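Finding a baptism record when the parish was merged and the church is closed?

Asked in: Church Records & Parish Life
3 answers

Hi all, hoping someone has been through this. I need a copy of my grandmother's baptism record, she was baptized at the old mission church in Skemska sometime before the war. Family always just called it "the mission" so I don't even have the proper saint's name for certain. My aunt says St. Anne, my mom says no, St. Anne was the one they went to later after they moved to Bodin.

What I've tried so far. Called the parish in Bodin, got a recording. Called again, got a very nice lady who said they have "some" of the Skemska books but not all, and that the mission was served by priests from two different places before it got its own pastor. She didn't know which years went where. Left my number. That was in June and I haven't heard back.

Reason I need it – my cousin is getting married in the church and the priest there wants to sort out some family paperwork, and separately I'm putting together a little history for our reunion. So partly it's for real and partly it's just me being nosy.

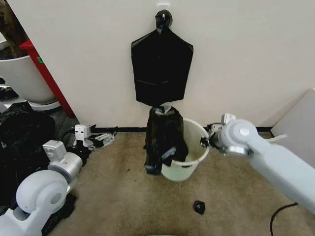

Also tried the diocese website, there's a form but it wants the exact parish name and the exact date, and I have neither. I have her birthday and the names of both parents. Surname was spelled at least two ways depending on who was holding the pen. Godmother was called Rozalia, that's all anybody remembers.

So questions. Who actually keeps the books when a mission closes? Is there a fee? And do they let you look yourself or do they only send you a certificate? Thanks in advance, sorry this is long.

Answer 1 (marked helpful by 4 people)

I did parish office work for a good while so can help a bit. Rules differ from one diocese to the next but generally goes like this.

When a mission closes or merges, the registers go to the parish that took it over, or to the diocesan archive. Before a mission gets its own pastor the baptisms are very often written in the book of the MOTHER parish, the one that sent the priest out. So your grandmother could be in a book with a totally different church's name on the cover. That's probably what the lady meant. If two places served it you have to check both.

Don't use the online form, it's made for people who know everything already. Write an actual letter, or email the archive directly, and put in:

full name at birth, all the spellings you know
date of birth
both parents, mother's maiden name
godmother Rozalia (yes include it, it helps when there are two babies with the same name)
town, and that it was a mission
what you need it for

Put the wedding first. Sacramental requests usually get done ahead of family history ones, and the family history pile can be very long.

Fee – where I worked there was none for a sacramental certificate, people gave a donation or didn't. Archives sometimes charge for a search. Ask before they start.

Looking yourself, mostly no for the newer books. Privacy, there are adoptions and so on written in the margins. Older ones, sometimes they're on microfilm and you can sit with that. Ask for the certificate "with notations", otherwise you get the short kind and it won't show her confirmation or marriage. The notations will tell you where she got married even if that was somewhere else, the other parish was supposed to write back and report it. Supposed to.

As for the lady in Bodin, call again. Mornings, before lunch. Parish offices lose phone messages all the time, it's not personal.

Tadeusz Walczak

Answer 2

just go to mass there and ask the priest after. worked for me

Answer 3

Agree with most of what Tadeusz wrote. Adding a few things as I went thru this for the Deven side of my family, same part of the country.

Get the name of the mission settled first. Old diocesan directories list every parish and mission by year with the mother parish next to it, and a decent library can get them for you. Took me one afternoon. Ours turned out to be under Pidemard for the early years and I'd been bugging the wrong office for months.

Anniversary booklets too! Every parish printed one at 25 or 50 years, and there's nearly always a page on how the mission started, who said the first Mass and in whose barn. Look on page one for which priest came from where. The parish in Bodin might have a box of them even if they can't find the registers.

Spelling – the priest wrote what he heard, or put it in Latin. My great aunt Hedwig is Hedvigis in the book. Mine was on page 256 and I'd gone past it twice becuase of that. So Rozalia will probably be Rosalia, and your grandmother's first name may look odd too.

If the book is really lost (fire, flood, it happens) ask about an affidavit from somebody who was there. For your grandmother that's likely too late, but then again your cousin's priest probably doesn't need hers at all? Normally it's the bride and groom's own baptism they want. I'd check what he asked for exactly before you spend money.

Apolline Charpentier

Comment from the asker: thank you both. Checked and he wants my cousin's, not grandma's, so the rush is off. Still want it for the reunion. Going to try the directories, and will call Bodin in the morning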